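Visiting the Kobori Laboratory: Frequently Asked Questions

The Kobori Laboratory at Ovbridge opens its manipulation room to the public each February. The answers given on this page apply to individual visitors, families and school parties.

Who may attend?

The open day is free and open to all. Visitors under 16 must be accompanied by an adult. Each demonstration session admits 20 people, and places are allocated at the registration desk on arrival. A further 50 places across the day are reserved for schools, which should write to the Visits Office in advance.

What will I see?

Each session centres on a single robot arm working at a wooden table. The arm is presented with everyday items of the kind found in a kitchen, including bowls, a cup and a green plastic tray. A member of the research staff introduces the task and takes questions while the arm is in use. Sessions last 20 minutes. 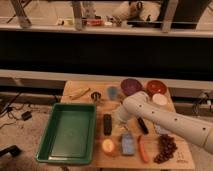 Is the programme the same all day?

No. Morning sessions are led by Isamu Iwasaki and deal with grasping, that is, how the arm takes hold of an object and lets it go. Afternoon sessions are led by Horațiu Moldovan and deal with planning, or how the system decides which object to handle first. Visitors are welcome to attend both, subject to places being available. The final session begins at 4 p.m.

Why are household items used?

Staff are asked this at almost every session. The laboratory's work with its partner, Pimura, concerns assistance in the home, and a machine intended for the home must cope with objects of many shapes and textures.

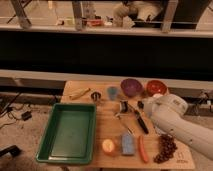 The Pimura partnership began with a study of meal preparation, and its object set still reflects that origin. New items are proposed by either partner and are tried at Kobori before they are adopted. Long, thin articles such as the black-handled utensil call for a different approach from a round bowl, and a heap of small brown pieces like the one at the front of the table is a harder matter again. Visitors with a particular interest in the object set may ask for the printed list at the desk.

May I operate the arm?

Visitors may not operate the arm or place items on the table. A smaller training arm, supplied by Clusar, is available in the foyer for supervised use by those aged 12 and over.

May I take photographs?

Photography without flash is permitted. Tripods are not.

Is the room accessible?

The manipulation room is on the ground floor and has step-free access from the Ovbridge car park, which has 200 spaces. Seating can be provided on request.

How do I make a school booking?

Please write to the Visits Office, stating the age of the pupils, the size of the party and any access requirements. Confirmation is sent by post.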